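Talks > Shared spaces > Speaker notes

Does the two-pass clear-up work? Notes for the January talk
Notburga Ammann

Slide 1. Wait for the door to close. Say who I am and that I have nothing to sell. I was asked to talk about keeping a shared table clear, and I said yes before I had read the material. Then I read it, all of it, including the Ritona handbook, where the part people quote is on page 156 and most of the pages before it are about attitude.

Slide 2. The claim. For anyone who hasn't met it: you clear a table in two passes. First pass, everything that is plainly trash. Second pass, everything that has a home. Whatever is left goes in a "decide later" tray. Ritona says this cuts arguments between people who share a room. I'd like to know how they measured an argument. I wrote and asked, and got a brochure.

Slide 3. Why I'm doubtful. The method assumes you can tell trash from not trash by standing over it. Try it with the table on the slide. Give them time to look before I go on. 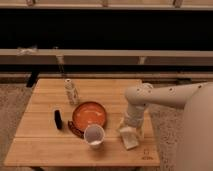
Orange dish, paper cup and bottle on the break table.

Ask for a show of hands on the cup. Trash or not? It's paper, so half the room will say yes straight away. Then point out that there's a little something white in the bottom, and ask who wants to be the one who throws it out. Hands go down, in my experience. Do the same with the brown thing under the rim of the dish. I have looked at it a good deal and I'd call it a wrapper on some days and a scrap of cloth on others. A wrapper goes in pass one and a cloth goes in pass two, and the handbook has no line for "I'd have to pick it up."

The dish is the easy one. It's empty, it goes to the sink, and I'll give Ritona that. The bottle I would leave standing until somebody claimed it. The little black object on the left I would also leave. It could be a marker. If you put it in the pen jar and it isn't a marker, you've hidden something from its owner and called it tidying.

(If short on time, skip slide 4.)

Slide 4. The tray. Every system I've looked at has one. Holzer sells it as a box with a lid and Ketska as a drawer insert. My trouble is with "later." At my last office the tray became the place where keys went to die. Benedikt Lanz emptied ours once and found a lunch invitation to a place that had closed. A tray moves the mess to somewhere smaller, and if that's what you want, fine, buy a tray. Don't tell me it decides anything.

Slide 5. What I'd try instead. Keep this loose, it's only my opinion.
- Ask out loud before you touch anything. "Is anybody using this?" covers most of a table.
- Dishes first.
- Lift and look. Check inside cups, and look under the rims of plates.
- Small flat things last. They get swept up with the crumbs.

On that last point I have the same table again, and I want them looking at the right-hand side, where the white packet is lying flat. Napkin, tea bag, folded paper? I can't tell from here and I doubt they can from the back row. A fast first pass takes it every time. 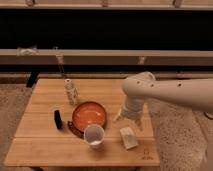 Amirhossein Kazemi read a draft of these notes and wrote in the margin that I was being unfair: nobody claims two passes will be perfect, only that people who would otherwise walk past a messy table will start. He would take a wrongly binned napkin over a table left for a week. Read this out in full. It's a decent point and I don't have a complete answer to it. My partial answer is that people start once and stop the day somebody's notes get thrown away.

Slide 6. Questions, 20 minutes. Somebody will bring up Priretti and the colored mats. I haven't used them. Say so and move along. Water is on the side.

Comments

Niamh Keane
We had the lidded box in our staff kitchen. I agree about "later." Ours got a second box on top of it.

Nadja Strebel
I was at the talk and still think you were too hard on the handbook. The bit about doing dishes first is in there as well, you just have to get past the attitude chapters. Good session though.

Benedikt Lanz
It was a dinner invitation.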